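Print this article | E-mail this article

Posted in March
By Ieva Lill and Povilas Strazds

4. Rules for grasp and clearance in hand-held demonstration

4.1 Scope of the rules

The rules in this section apply to operators who record household tasks with two hand-held grippers, one in each hand. They were written at Stavel after the first round of recording, when we found that three operators following the same task card had produced three different ways of touching the same object. The task card said only "pick up the container and place it." It did not say where the fingers should close, how high the object should be lifted, or what the second hand should do in the meantime.

We do not propose a safety standard. The grippers have no motor, and the operator feels the force directly in the hand. The question is one of consistency: a policy trained on the recordings will copy bad habits as faithfully as good ones. The Brilik handbook, which our group used before, treats this matter in a single paragraph, and we have kept its terms where possible.

4.2 Closing on smooth containers

Containers of glossy plastic are the most difficult class in our object list. They have rounded corners and the finger has little to hold. Rule 7 therefore asks that both fingers meet the object on opposite side walls, with the flat inner faces against the wall, and that the rim is left free. An operator who takes the rim can lift faster, but the object then turns between the fingers and the placing becomes uncertain.

Rule 8 concerns clearance. The object should be carried low, just clear of the surface, unless there is an obstacle. High lifts look confident, but they add a long path which has no purpose for the task. Figure 4 gives a grasp of the kind described in Rule 7, with the two fingers on the flanks of a white container.
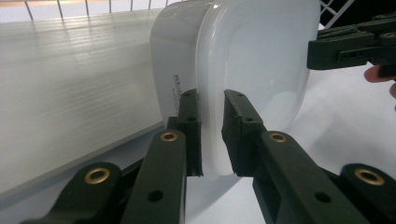

4.3 The second hand

Rule 9 was the most discussed. When one gripper holds the object, the other may be ready nearby, but it should not touch the object unless the task card names a two-hand grasp. In the early recordings many operators supported the container from the side for a short moment, often without noticing it themselves. Such contacts are hard to label later – the annotator must decide if the touch was intended.

Rule 10 says that the operator's fingers stay on the grip of the tool during the whole recording. Correcting an object with a bare finger ends the attempt, and the attempt is marked as failed.

4.4 Review of recordings

Laine Mockus and Deividas Strazds reviewed 3175 recordings against Rules 7 to 10. Both reviewers worked separately and met afterwards to compare. They disagreed on 203 recordings, and most of these concerned Rule 8, where the words "just clear" leave room for taste. We considered giving a fixed height but decided against it, as the operators cannot measure while they work. Instead, each new operator now watches 47 selected recordings and completes 200 practice grasps before the first accepted session.

The review has two limits. The reviewers knew the operators personally, and this may have made them milder. Also, all recordings were made on light tabletops, so we cannot say if the rules are equally easy to check on a dark or patterned surface. A repetition at the Lūse site is planned with new reviewers.

Comments (3)

Dalia Paju: We use almost the same rule for the side walls at Florau, but we permit the rim for very wide bowls. Did you have any objects wider than the finger opening?

Povilas Strazds: Yes, a few. They were moved to the two-hand list, so Rule 7 does not apply to them. I will add a note in 4.2.

Dalia Paju: Thank you, this is clear now. Please also number the practice grasps by object class, it would help us to compare.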